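4.2 Fitting the bass strap

Applies to the Plallau accordion, 2 strap lugs. Keep the bellows straps closed until step 5.

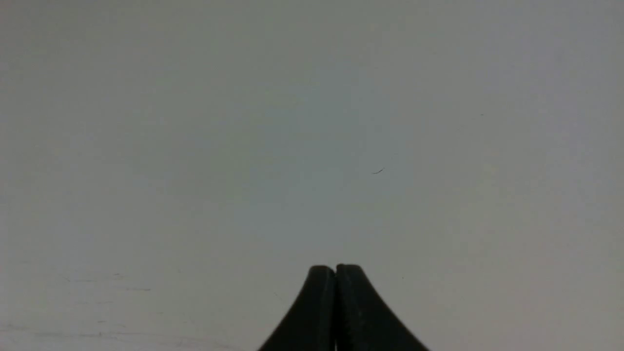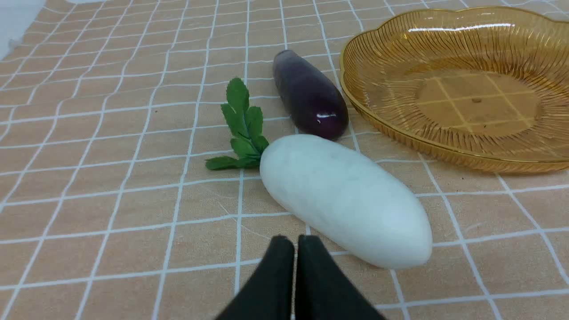 Set the instrument on its feet, bass side to your left. Spread a tablecloth under it, as under the radish and eggplant, to keep the feet from marking the table.

1. Turn the strap wheel counterclockwise until it stops.
2. Feed the strap through the lower lug, smooth side out.
3. Pass the free end through the upper lug and fasten the screw.
4. Turn the wheel clockwise 6 clicks.
5. Open the bellows straps and play one long note on the air button.

Note: Straps from the older Rowlands model are too narrow.

CAUTION: Do not lift the instrument by the bass strap.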